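Ticket 2169 – photos upload sideways and the listing form eats my text
Status: Open, waiting on seller
Shop: Firnodby Secondhand Toys
Opened: 26 Mar 2019

Hi Ploltier support! Me again, sorry. I run a small used toy shop on your platform and since the last update the listing form has been driving me up the wall. Two things are going on and I can't tell if they're related.

First one: I type the whole description, hit Save Draft, and everything after the first 92 characters is gone. No error, no red box, just a cheerful green checkmark. I retyped one listing four times before I started writing them in a notepad and pasting them in. Same thing when pasted, by the way.

Second one: any photo I take holding the phone upright shows up on its side in the shop grid. If I click through to the item page it's fine.
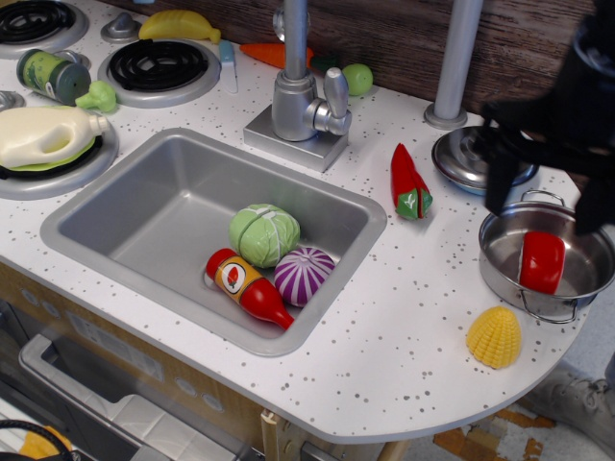 Play kitchen listing, sink with the cabbage, onion and red bottle. Displays correctly in grid and on item page.

What I've tried so far: logged out and in, cleared the cache, switched from the Jirkunard browser to the one that came with the laptop, turned off my ad blocker. My tablet does it too. I also shrank a photo to 40 percent in case it was a size thing – still sideways.

Update, same evening: your auto-reply told me to switch to the Lodhi theme and test again. Did that. The grid photos are now upright (yay!) but the prices have vanished from 82 of my listings, so I went back to the old theme. Prices came back, photos fell over again. I'd take sideways photos over no prices, but I'd really like neither.

Text problem is the same in both themes. One clue, maybe: if I save with the Shipping Notes box empty, the full description sticks. Put even one word in Shipping Notes and it gets chopped. I tested that on three listings and got the same result each time.

Could somebody look at the Shipping Notes thing first? I have a big batch to get up before the May sale and I can't list strollers without saying they're pickup only. Email is best, I'm hopeless with the chat window.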